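Does Cracking Your Knuckles Really Hurt You?

Somebody has probably told you to stop cracking your knuckles. Maybe they said your fingers would get fat, or that your hands would ache when you were old. Grown-ups say this with a very serious face. But a serious face is not evidence, so let's ask how they know.

Start with the noise. Your finger bones meet at places called joints, and the big ones are sealed inside a little bag filled with slippery liquid. There is gas mixed into that liquid, the way there is gas mixed into soda. When you pull or bend a knuckle, the bag stretches and a pocket of gas forms. Many scientists think the pop comes from that pocket forming. Others think it comes from the pocket partly collapsing. They have argued over it for years, so be careful with any book that tells you the answer is settled.

One thing you can check for yourself is the wait. After a knuckle pops, it usually won't pop again for a while. The gas needs time to go back into the liquid. Bones scraping together wouldn't need a rest, would they? That is a good clue that the noise is not bone on bone.
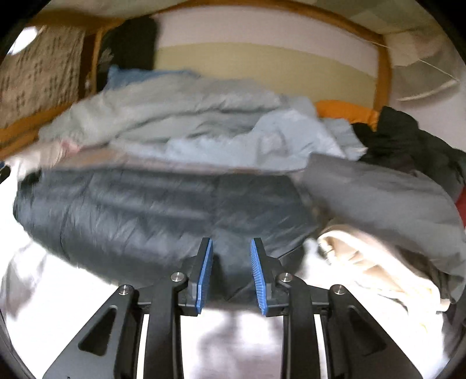
Mechanical joints: round silver screws where the parts meet.

Now for the scary part, arthritis. This is when joints become sore and stiff. Doctors have compared people who crack their knuckles with people who don't, and most of those studies did not find more arthritis in the crackers. That sounds like good news, and it mostly is. Still, "we looked and didn't find it" is weaker than "it can never happen."

People also like to say, "My grandfather cracked his knuckles and his hands hurt." Maybe so. Lots of grandfathers have sore hands, and plenty of them never cracked a thing. One person can't tell you much.

What about surveys? Suppose a school in Hendcombe asked 336 children whether they crack their knuckles, and 30 said yes. Would you believe it? I'd want to know if a teacher was standing there. Children who have been told to stop might keep quiet – I would have.

There is one warning worth listening to. If a joint hurts, swells up or gets stuck when it pops, leave it alone and tell an adult. A pop should not be painful.

As for fat fingers, ask whoever told you where they heard it. Then ask where that person heard it. Keep going until someone shows you a measurement.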